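Teltomstead's swap shelf is back, and it has doubled in size

2022-02-19

If you have walked past the old ticket office at Teltomstead station this week you will have noticed the lights are on. The book swap is open again! I went down on the first morning with a carrier bag of paperbacks I have been meaning to shift for ages, and came home with a heavier bag than I set out with, so you can guess how that went down in our house.

For anyone new to the town, the swap started as one set of shelves by the platform door. You took a book, you left a book, and if you didn't have one on you then you left one the next time. It closed when the roof over the ticket office began letting in water, and what was meant to be a few weeks turned into a very long wait. The books went into boxes and the boxes went into a unit on the Provden estate, where they have been sitting ever since.

Well, they are out now. The opening stock is 968 books, a figure I can give you with confidence as it is written on a card by the door, and I'm told it was true for all of ten minutes. The ticket office has been given over to fiction and children's books, and the old parcels room next door, which most of us have never set foot in, has everything else. It smells of fresh paint in there and a bit of old railway, and I rather like it.

The roof was the big job. The station friends' group had been raising money since the summer fair, and Fandus, the timber yard on the Provden road, let them have the wood for the new shelving at cost. The last 600 pounds came from the quiz night in the Yin, which for out-of-towners is the café opposite the station and does a very good cheese scone. I was at that quiz. Our team came last but one and I still say the question about canals was wrong.

So what's changed, apart from there being twice as much of it? The main thing is that you no longer have to bring a book to take one. The old rule put people off, and quite a few used to hover about looking guilty, me included. Now you can take up to 6 at a time, and bring them back or pass them on as you like. There is a tin by the door if you want to put something in it. I put in a pound and then went back with another when I found the hardback cookery books.

Dictionaries, encyclopaedias and old school textbooks are the one thing they are asking people not to bring. They had crates of them last time and they hardly moved. Anything with mould on it is a no as well, which you would think went without saying, but I have seen what gets left outside charity shops. Jigsaws are fine if you are sure all the pieces are there. Magazines are fine if they are from the last year or so. Maps they would love, especially walking maps, as these go faster than anything.
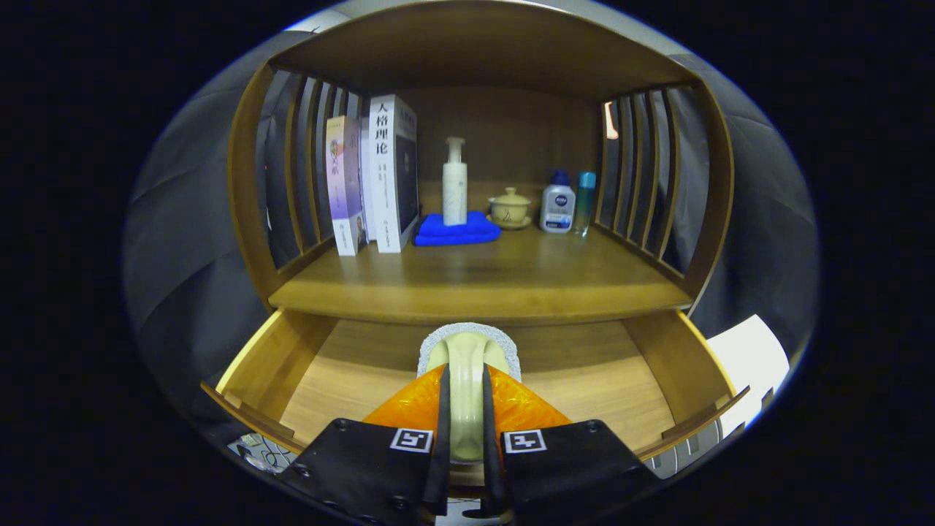
My favourite part of the new set-up is the shelf for books in other languages. It was asked for again and again in the suggestion box, and it makes sense when you think how many people in town read in something besides English. There was a decent run of Polish novels on it when I looked, a lot of French, some Portuguese picture books and a gap where they are hoping for more. Chinese readers would be very welcome to fill it, and I do mean proper reading as well as stories, the sort of thick white book with 人格理论 down the front in bold black characters (theories of personality, if you were wondering) that stands up nicely at the end of a shelf next to something smaller. If you have books like that and you've finished with them, bring them down. It helps if you put a slip of paper inside saying what the book is about, so that whoever is on the desk can find it for someone.

I can't read a word of most of what's on there, but I spent a happy quarter of an hour with the Portuguese picture books all the same. One was about a goat who gets on a bus. I think. There was certainly a goat and there was certainly a bus.

The children's corner is under the ticket window, with a rug and some low boxes that small people can reach into for themselves. On the first morning it was packed by half past ten and there was a pushchair jam in the doorway that took a fair bit of reversing to sort out. If you are going with a buggy I would use the parcels room door, round the side by the bike racks. It is wider and there's no step.

A word on times. The swap is open every morning from nine until twelve, and it stays open later when there's somebody free to sit at the desk. The plan is to put a sign in the window when it's open in the afternoon, so have a look as you get off the train. They can't leave it unlocked with no one there, as the heater is on and the door doesn't shut by itself. If you could spare a couple of hours to sit in the warm and read, which is more or less the job, they would be very glad to hear from you. The sheet for putting your name down is on the desk.

I asked about the parking, having had several grumbles passed on to me about it. You can stop for 20 minutes in the drop-off bays without paying, and that should be plenty for a quick visit, though it was nowhere near enough for me. After that you need a ticket from the machine like everyone else. Please don't block the taxi rank. It caused bad feeling on the first morning and the drivers were very decent about it, all things considered.

There was some worry beforehand that the trains would drown everything out. I didn't find that at all. You hear the announcements, and the fast one to the coast makes the windows buzz a bit, but it's quite a nice sort of noise to read to. A man in the armchair by the radiator had fallen fast asleep with a thriller open on his chest and didn't stir for either of the trains that came through while I was there. I do hope neither was his.

What comes next depends on how busy it stays. There is talk of a reading group, possibly two if the crime fans and everybody else can't agree on what to read. There is also talk of a stall outside in June when the weather is kinder, with plants as well as books, and that would get my vote. People who have been here a while will remember the plant table at the old summer fair, where you could get a tray of tomato seedlings for next to nothing and then spend weeks trying to give half of them away to the neighbours.

The parcels room might get a bit more work done, too. The far wall is bare brick at the moment and rather cold to sit against, so there are plans to line it and add a bench. Fandus has already been down to measure up. I would put in a word for a few more hooks for wet coats, as there are only a handful and by mid-morning they were all carrying three each. And a clock! There was always a clock in the ticket office and there's just a pale round patch on the wall where it used to be. If it's sitting in somebody's garage, now would be a very good time to own up.

Hot drinks aren't sold inside, though you are welcome to carry one over from the Yin as long as it has a lid. They are knocking a bit off a coffee if you show them a book from the swap, until the end of the month. I tested this with a battered gardening guide and can report that it works. They don't seem to mind what the book is, or whether you have any plans to read it.

My own haul, for those who like to know these things: two detective stories, a history of lighthouses, a book of soups, a novel I'm fairly sure I gave away myself before the closure (same coffee ring on the back), and a guide to garden birds to replace the one that fell in the pond. I have started the lighthouses. It's slow going but the pictures are lovely, and I've already bored two people with what I learned about fog signals.

If you have books to give and can't get them to the station, leave a note at the desk or at the Yin with your street and a rough idea of how many boxes there are. Someone with a van goes round every other week. They can manage a few flights of stairs but would prefer not to, so if you are on a top floor, having the boxes down in the hallway would be a kindness. Smaller boxes are better. Anyone who has ever tried to lift a large one full of hardbacks will know why.

The next collection round covers the streets between the station and the river, then they will do the Provden side after that.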